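Confounding vs. extraneous variable - does the difference matter for a class project?

Research Methods and Stats Help > Study design

marlin_jo
My group is writing up a small study for an intro methods course and I'm stuck on one paragraph. We tested whether background music changes how many words people remember from a list. 50 people took part. Half had music, half had silence. The music sessions all ran at 9 in the morning and the silence sessions all ran after lunch, which was the only way we could get the room.

Our instructor wrote "confound?" in the margin next to the schedule. One person in my group says time of day is an extraneous variable and we can just list it under limitations. I thought it was a confounding variable. The textbook uses both words and I can't tell them apart from its definitions. Which is it, and do we have to throw the data out?

tvoss
Confounding. An extraneous variable is anything other than your independent variable that could affect the outcome. It becomes a confounding variable when it changes along with the independent variable. Yours does, perfectly. Everyone with music was a morning person, so to speak, and everyone without was an afternoon person. If the scores differ you can't say which one did it.

If you had mixed both conditions across both times, time of day would still be extraneous, but it would mostly add noise.

Quillback
Agree with tvoss on the definition. Disagree with anyone who is going to say the data is useless. It's a class project. Report it, say what the confound is, and say which direction you think it would push the results.

grullemel_fan
Small point, but how did you pick who got music? If people signed up for whichever slot they liked, you have a second problem. People who choose 9 a.m. may differ from people who choose the afternoon in other ways.

marlin_jo
They picked their own slots, yes. We used the Grullemel sign-up sheet and people clicked what they wanted. I didn't think of that as part of the design.

Florencia Godoy
It is part of the design. Random assignment means you decide the condition by chance, after people sign up. What you have is a quasi-experiment. That is fine to write, and your instructor will likely be happy to see the word used correctly.

I teach a section of this course and I see the schedule problem every December. My handout has a page on it. What I ask students to do is draw a table with the conditions down the side and everything else that differed across the top: time, room, who read the instructions, which word list. Any column that lines up exactly with the condition is a confound. Any column that is scattered is extraneous.
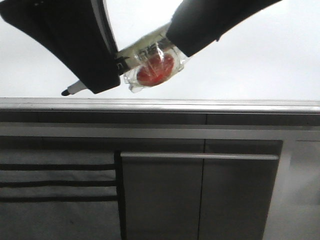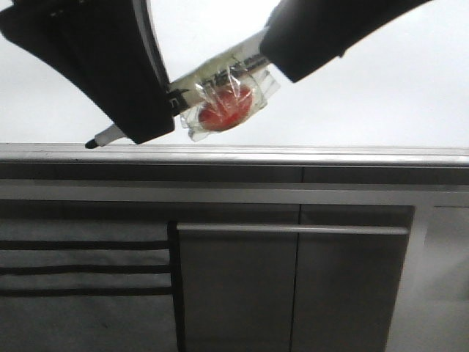
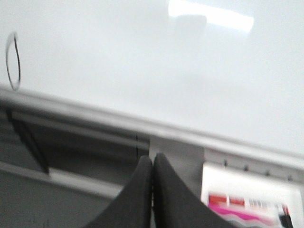
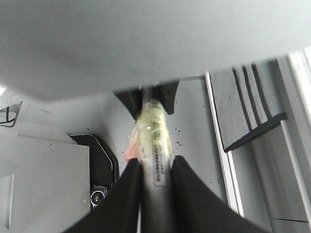
Once the table is filled in, look at who read the instructions. In student projects that one gets missed more than time of day does. If one group member ran all the music sessions, then the experimenter is tied to the condition too.

marlin_jo
I ran most of the music sessions and my partner ran most of the silence ones. Not all. We swapped for 2 of them.

tvoss
Then it's partly confounded. It doesn't have to be all or nothing. Swapping twice doesn't separate you from the music.

Quillback
I think we are at risk of scaring the OP. Every study has some of this. The Flisum recall study we read in my program had 300 people and two sites, and they still had the site mixed up with the age of the participants. They handled it with a covariate and moved on.

tvoss
A covariate works when there is some overlap between groups. OP has zero overlap on time of day. There's nothing to adjust with. No older-site people in your case means no comparison, same thing here.

Quillback
Fair on time of day. I still say a covariate could help with the experimenter, if they recorded who ran each session.

grullemel_fan
With 2 swapped sessions out of the whole set? I wouldn't put weight on that number. Sample size doesn't fix it either, by the way. You could run 3,525 people on that schedule and the problem would be exactly as bad. You would just be very sure of a difference you can't explain.

Florencia Godoy
That last part is worth writing in the paper in your own words, marlin_jo. Students often put "a larger sample is needed" in the limitations section by habit. A larger sample helps with noise. For a confound you need a different schedule.

The El Idrissi chapter on threats to validity covers this in a few pages if your library has it.

marlin_jo
OK. So my plan is:

Call it a quasi-experiment in the methods.
Name time of day as a confound, and self-selection into slots, and say the experimenter was nearly one too.
Describe a fix: both conditions in each time block, coin flip for assignment, both of us running both conditions.
Take out the sentence about sample size.

Do I still report the t test?

tvoss
Yes. Report the difference and the test. Just don't write "music caused". Write that the music group remembered more, or fewer, whichever it was.

Quillback
Same. And put the table Florencia described in an appendix if you have room.

marlin_jo
Fewer, for the record. Thanks. I'll check whether Stullent lets me attach an appendix, the upload page is picky about the number of files.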